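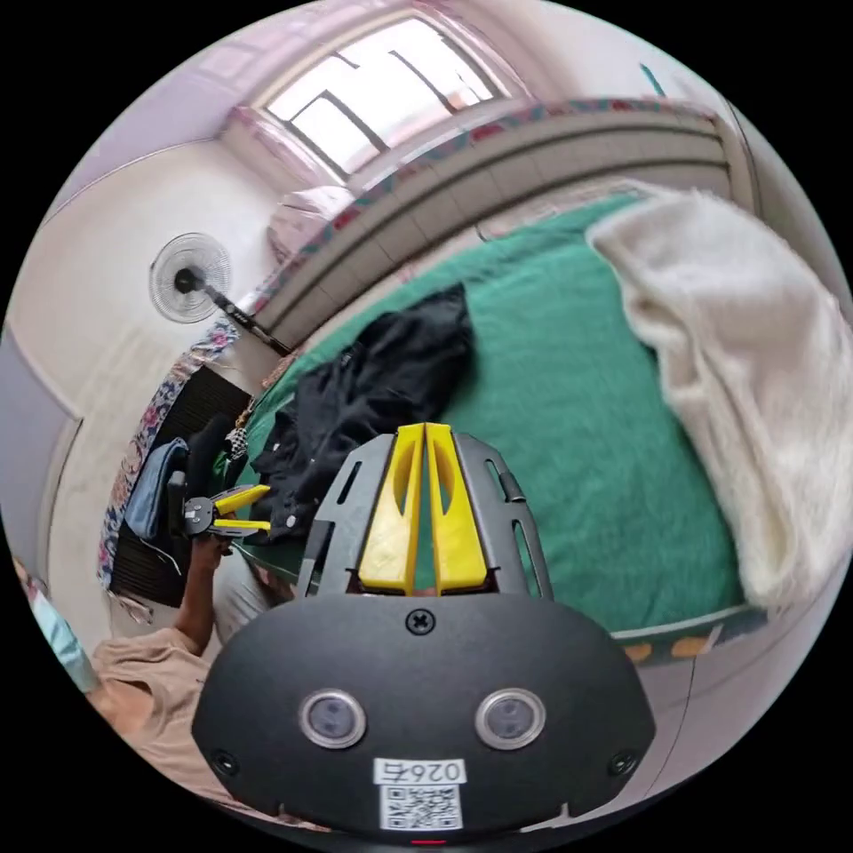
Janaka Karunaratne
Posts, collected on one page
Print this page | E-mail this page

1/ Since many people asked me how I price a narration job, I write it here in one thread. I do corporate and e-learning voice, mostly from my home booth in Brisbane.

2/ First, I count the words, never the minutes. Clients say "it's a 5 minute video" and then the script comes with 1,000 words. Nobody wants to hear me at that speed.

3/ For a script of 3,000 words I ask for one full day. Half is recording. The other half is cleaning breaths and mouth noise, and my neighbour's dog.

4/ Pick-ups: if I read it wrong, I fix it free. If you changed the script after I recorded, it is a new session. Please agree this before, by e-mail.

5/ One client puts all corrections in Jira, one ticket for each line. I had 49 tickets in July. I complained at first, but now I like it, I can see which line is finished.

6/ Names are the hard part. Last job had Ruggiero and Valletti in the same sentence. I asked for a voice memo from somebody in their office, and it saved me a retake.

7/ Same with my own name, so I try to be patient. At the Dasa recording they introduced me three different ways.

8/ About accent: I don't hide mine any more. I send a short sample in my normal voice, and a second one more neutral. The client chooses. Most choose the first.

9/ Someone asked about the microphone. It matters less than the room. I spent more on heavy curtains and a thick rug.

10/ Next time I will write about usage fees for radio ads, that one is longer. Questions are welcome in the replies.

Last updated: May 28, 2024
Contact | Copyright Janaka Karunaratne | Back to top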